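Home | Forum | Events | Members | Log in

Gernix open call - stand fees

sakato_fan
Has anyone had the Gernix letter yet? They want 742 euros for eight square metres in the September hall. Last time I paid less and got a wall.

Kwan-ho Tam
Got mine on 8 Jan 2025. The fee covers lighting and the catalogue page, so I don't think it's bad. Steiner charged more for a corner by the toilets.

lampwright
Disagree. The catalogue page is 80 words and one picture. I had no orders from it. I'd sooner share a room with two other designers and print our own leaflet. 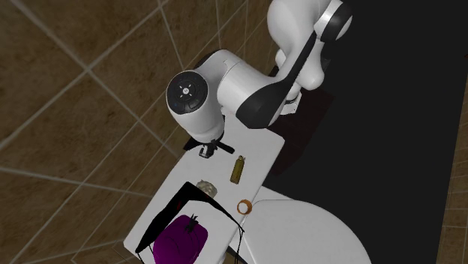 Re: Gernix open call - stand fees

Kwan-ho Tam
Sharing is allowed, but only if one name goes on the contract. Demel did that with a potter and they fell out over the deposit.

sakato_fan
Who do I write to about a wall? The form only lists open stands.

lampwright
Ring the office. They had 21 wall stands on the old plan - ask for the north side.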